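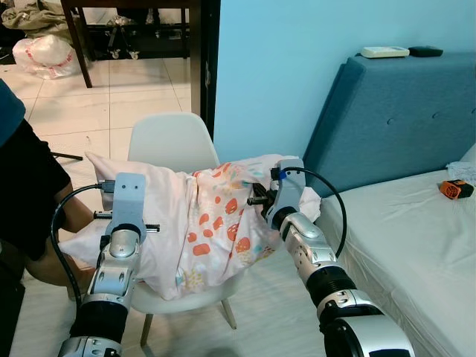
1/ A few posts on how we keep our two-arm pillowcase setup running. We call it Provgate. Two arms, two parallel grippers, one pillow at a time. This is the upkeep side only. The software is a separate thread.

2/ Cables first. Each gripper has one cable coming out of the top, and we leave it in a wide loop on the outside of the arm. In January we had them tied down tight. It looked cleaner, and we lost a connector on the right side in under a month.

3/ The loop has to be big enough for a full wrist turn with the arm stretched out. We turn each wrist by hand with the power off and watch where the cable goes. If it pulls straight at any point, it gets more slack.
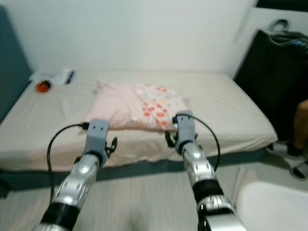 4/ Working height is the next thing to check after any move. A mattress gives when you press on it and a chair seat doesn't, so the two get separate height settings. Load the wrong one and the fingers either close on air or push into the surface.

5/ We set the height with the fingers open. Bring both grippers down at the near edge of the pillow, stop, write down the value for each arm. The two arms never read the same. Ours are 4 mm apart and have been since we mounted them.

6/ Grip force took longer. Pillowcase fabric is thin and slides over the filling, so a light grip takes the cloth and leaves the pillow behind. Too hard and the motor in the gripper runs hot. We are at 60 percent for the pillow and lower for the empty case.

7/ The fingers get wiped with a dry cloth every 64 cycles. Lint is the main problem. It packs into the slot where the fingers slide and the gripper stops reporting fully closed. A soft toothbrush gets it out. Don't use oil there, it just holds more lint.

8/ Joint cover screws get checked at the start of the day. Snug, no more. We stripped one on the left forearm by leaning on it, and the replacement cover from Nornatier took three weeks. 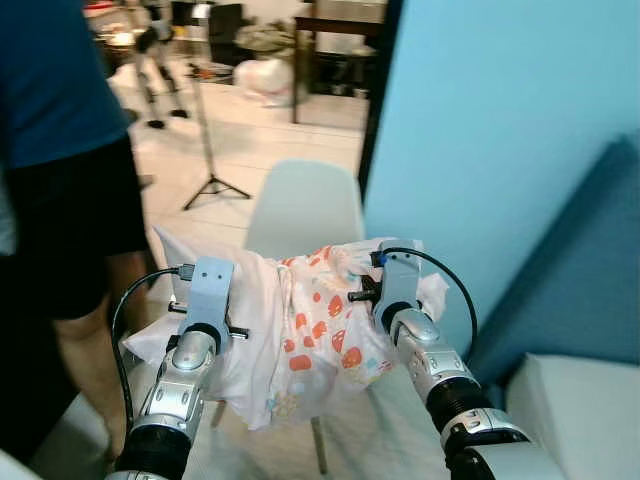

9/ Question I get a lot: do you recalibrate both arms when only one has been worked on?

Both, every time. They hold the same piece of fabric, so a small error on one side shows up as a twist or a pull on the other. It takes 20 minutes.

10/ Last full service was at 565 cycles. Right gripper had play in one finger, so we swapped the pair. Left was fine and went back on as it was. We log each arm on its own sheet with the cycle count, what was changed and the height values before and after.

11/ Next job is the sleeve on the left arm. It has crept down a little and I want it back over the joint before it starts rubbing. I'll add the part number here when I find the old order.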